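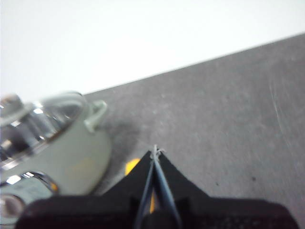
Journal > Kitchen > Pots and Pans

I have moved house with the same saucepans for most of my adult life, and they were never any good. One had a handle that turned slowly in your hand while you poured. Another had a dent exactly where the potatoes wanted to be. I kept them out of loyalty, or laziness, and I have stopped trying to tell the two apart.

So in October I bought a green pot. Sage green, if you want the official shade, with a glass lid and a loop handle in the same color. I had told everyone I was shopping for something sensible in stainless steel. I'd read reviews. I had a note on my phone with the word "conductivity" in it. Then I walked into Cloverer to get out of the rain, saw the green one, and forgot everything I knew about conductivity (it was one sentence, so no great loss).

The woman at the register asked if it was a gift. I said yes. I don't know why I said yes. She wrapped it beautifully and I had to carry it home on the bus with a ribbon on it.

What I've learned about owning a matte pot is that matte is a color scheme for people who don't cook. A shiny pot gets greasy, you wipe it, it's shiny again. A matte pot remembers. I have a pale smudge low on one side that I've gone after with dish soap, baking soda, and a paste called Klinhom that smells like a swimming pool. The smudge is still with us. In some lights it looks like a reflection, and those are the lights I now cook in.

The glass lid was supposed to be the big improvement. You can watch your soup without lifting it! That was how I sold the thing to myself, anyway. In practice I get a very fine view of the kitchen ceiling light, and somewhere behind it a rumor of soup. Once the steam gets going I lose even the rumor. I lift the lid as often as I ever did, except now I feel I'm cheating.

The handles, though, I'll defend. The green one is the loop kind and you have to use both hands, so there's no more swinging a full pan across the room like a man bailing out a boat. They do get hot. I own 2 oven mitts, and both are always in the other room.

My neighbor Rainer Bauerfeind came over to look at it, because I'd been talking about it in the stairwell more than a grown person should. He lifted it, put it down, and asked what it cost. I told him 70 dollars. He was quiet for a while and then told me about his own pot, a Rito he has had since his first apartment – enamel chipped, lid from something else entirely – and how it makes perfect rice. I have eaten his rice. It's fine.

Since then I've made lentils in mine, then more lentils, then a chicken thing from the back of a packet, and one batch of plum jam that I'd prefer to leave out of the record. Nothing tastes different. My lentils are exactly as good as they were in the dented pan, only now they come out of something that matches the dish towels.

The old pans are in a box by the door, waiting for the thrift store. I took the dented one back out last night to boil an egg. It was one egg, and the green pot seemed like a lot of ceremony.

There's a matching skillet at Cloverer, by the way. I haven't gone back to look at it. I just happen to know it's on the second shelf, next to the kettles.

Filed under: Kitchen stuff, Things I didn't need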